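MEDIA RELEASE

For immediate release

Dranbridge, 10 December 2019

Shared workshop in Dranbridge opens the plans for its home-built garden robot

Vaněk Workshop, the shared workshop behind the old rail store in Dranbridge, announces today that the plans and the simulation files of its robot Neven are open for everybody to download and use. Neven is a two-armed robot for light work in a back garden: to pick up what is left on the ground, to carry a bottle to the table, to put a thing back in the place where it belongs. It is being built by members of the workshop in their evenings, with ordinary tools, and a large part of it has been tried first on a computer.

The release has the drawings for the base and for the cover parts, the wiring plan, the control program, and the complete simulated garden in which the arms are practised. It does not include the arms themselves, which were bought second-hand and are described in the parts list together with the changes that we made to them. A builder who owns other arms can use the same garden and change only the arm file.

The work began in July with one question from a member who has difficulty to bend down. She likes to sit outside, and things fall. At that time the workshop had one arm on a bench and no clear use for it. The first idea was a long stick with a gripper on the end and a motor for closing it. This was built in one weekend and it is still hanging on the wall near the drill press, and it is used more than we expected for taking boxes from the top shelf. The robot took longer.

Practice in a garden that cannot be broken

The workshop has one room of moderate size, shared with the people who repair bicycles and with a group for wooden boat models. Two arms moving at full reach in this room are a worry for everybody. For this reason most of the practice is done in Arkeck, the simulation program which members of the workshop have been writing alongside the robot. Arkeck has a modelled garden with a patio, a lawn, a fence and the front of a house, and with the kind of objects that people really leave outside. The person who practises moves the arms from a desk in the corner, and can put everything back at the start with one key.

"In the real garden you drop a bottle, and then you sweep for half an hour," said the workshop's lead builder. "In Arkeck you drop it and you try again. I dropped very many. I believe my hands learned it before the program did."

The garden is not a copy of one garden in Dranbridge. Members brought measurements and colours from their own homes, and there was some discussion about the barbecue, which a few thought was too much in the way. It stayed. A garden where nothing is in the way is not useful for practice, and most of our own gardens have something of this kind standing on the concrete.

Plants are the more serious matter. A robot which helps with a bottle and breaks the plant beside it is not welcome a second time. So there are tasks where the object must be lifted close to leaves, and the run is counted as failed if the gripper goes through them, even when the bottle arrives safely. The leaves in Arkeck do not bend like real leaves. We know this, and it is written in the notes. For the moment the program treats a leaf as a thing to keep away from, and in our opinion this is a good habit for the machine also outside.

Results until now

Up to the end of the last test period the members recorded 1,073 practice runs in the simulated garden. In 809 of them the object was lifted, carried and put down at the right place without touching anything else. The other runs are also in the release, with a short remark for each about what went wrong. The most common remark is that the gripper closed too early. The second is that the bottle turned in the fingers, especially when it was held with the neck down, and the operator could not turn it back without putting it on the ground first.

The workshop wants to be careful with these results. They are results from a simulation, made by members who had a lot of practice and who wished for the robot to do well. The real arms on the bench have lifted bottles, a watering can and garden gloves, under supervision and at slow speed. Neven has not yet worked alone in any garden, and we ask newspapers kindly not to write that it has.

How it is built

The base is a frame of aluminium profile, cut on the workshop's own saw, on four rubber wheels taken from a hand cart. The battery sits low, because the first frame fell forward when both arms were stretched out. (The dent in the floor is still there, next to the band saw.) The cover parts are printed on the workshop's printer in pieces small enough for its bed, then glued and sanded. Sanding was the least loved job of the whole project.

For the fingers we tried several surfaces. Bare plastic was too slippery on glass. Foam from a camping mat was good for one week and afterwards it came off in crumbs. Now there is a thin sheet of rubber from the inner tube of a bicycle, given by our neighbours at the other table, and it can be replaced with scissors and glue in ten minutes. For a home builder we would recommend this before any of the special materials which we ordered and did not use.

The stop button is the part which we ask everyone not to change. It cuts the power to both arms directly, and does not go through the computer. A second button is on a cable and stays in the hand of a person standing outside the reach of the arms. The drawings show 2 separate circuits for this — please build both, also when the robot stands only in your own garage.

What comes next

During the coming months the workshop will bring the real robot outside for the first time, to the paved yard behind the building, with the same tasks that were practised in Arkeck. The ground is the main question. In the simulation the edge between the concrete and the grass is clean. In the yard it is not, and the wheels from the hand cart are perhaps too small for it. One member is already drawing a larger pair.

There will also be 7 open evenings, where visitors can sit at the desk and move the simulated arms themselves. Earlier experience is not needed. Children are welcome with an adult, and we have observed that they are often better at it than their parents, mainly because they do not hurry so much. Places at the desk are limited, and visitors are asked to write to the workshop before they come. The evenings are free, but a small payment for tea and electricity is appreciated.

The workshop is looking for two kinds of help. First, somebody who has knowledge of soft plants in simulation and has patience to explain it. Second, people who have a garden with steps, slopes or narrow paths and can send measurements, so that more gardens can be made in Arkeck. A sketch on paper with the lengths written on it is sufficient. Please do not send your address or pictures of your neighbours' windows.

About Vaněk Workshop

Vaněk Workshop is a shared workshop in Dranbridge for people who build and repair things at home and need more space, better tools or company. Members pay a monthly fee and have a key. It carries the name of the family firm which made door fittings in the same building, and whose large vice is still in daily use at the front bench.

Editors may use the text of this release freely and shorten it where necessary. Requests for a visit, or for more material from Neven and Arkeck, can be sent to the press contact at the workshop, and they are normally answered in the evening after work. The simulated garden is included in the download as it is used now for the bottle tasks, with both arms in their places and the plant on the ground, and it opens at this point when Arkeck is started.

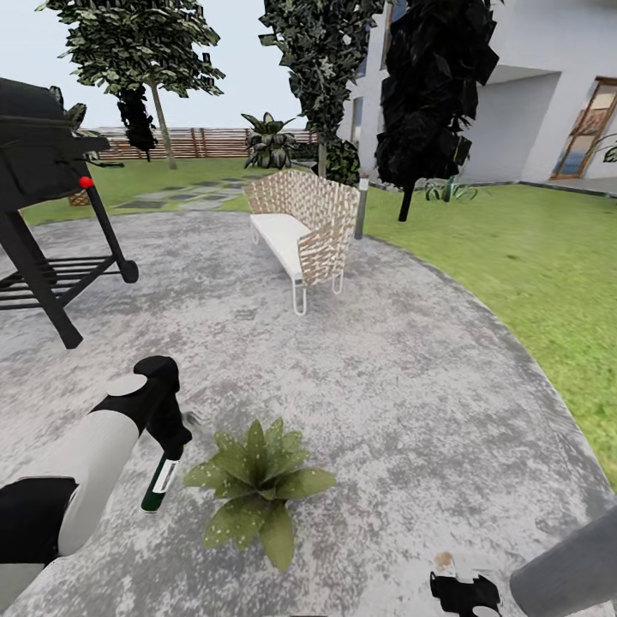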